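Subject: Re: [robotics-club] Where are we with the fruit task?

Date: 2026-03-11

Hi all,

Quoting the earlier message so the new people on the list can follow along:

> Hey everybody, I missed the last two build sessions because of midterms and I'm totally lost. Are we still doing fruit sorting for the Prilgate showcase, or did we switch to the cup thing? Also, is the left arm still making that clicking noise? And do we have any money left, or should I stop looking at gripper parts?
>
> Sorry for all the questions, I promise I'm back for good now!

Welcome back! Don't apologize, half the club vanished for midterms (I was there alone one night with a bag of pretzels and the Kelano manual).

So, fruit first. Yes, we're still doing it, and it's the main thing we're showing at Prilgate. The plan is to start with everything on the tray and have the two arms take pieces off one at a time. Left arm gets whatever is on its side, right arm gets the rest, and they're not allowed over the tray at the same moment until we trust the timing a whole lot more than I do now. Bananas are the pain, as you'd guess. The bunch is wide, it curves, and the gripper only opens so far, so please think about where you'd grab it before you write any code!

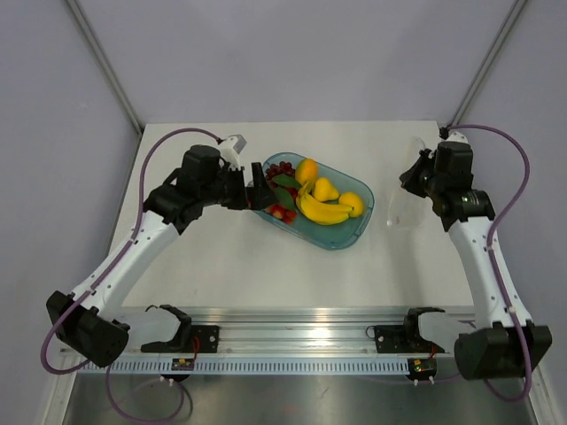
The clicking was a loose screw in the shoulder, of all things. It took us a full evening to find. I've gone over every screw on both arms since, and if you hear it again, stop the run and write it in the log before you touch anything. Please don't just tighten stuff and keep going (you know who you are, and I love you).

The cup task isn't dead, it's just second. Clear plastic is really hard for the Mavromatis software to pick up, and last time I tried it the arm closed on thin air over and over. If somebody wants to own that one, it's yours. I'd start with a strip of colored tape on the cup and see if that helps before getting fancy.

Numbers, for those who asked: we have 800 demos recorded and I want 2,000 before the showcase. A run takes up to 30 seconds when it goes well, so it's very doable if people sign up for slots. There are 19 slots open on the sheet right now. Grab one! Bring a friend!

Money is okay but not great. Zelier gave us a discount on spare motors and we used most of what we had on those, so hold off on the gripper parts until after Prilgate. If you already found something good, send me the link anyway and I'll put it on the August wish list.

Oh, and when you finish a session, park both arms and put the fruit back in its box, grapes included. I stepped on one last week, and plastic grapes roll.

See you in the lab,
your build lead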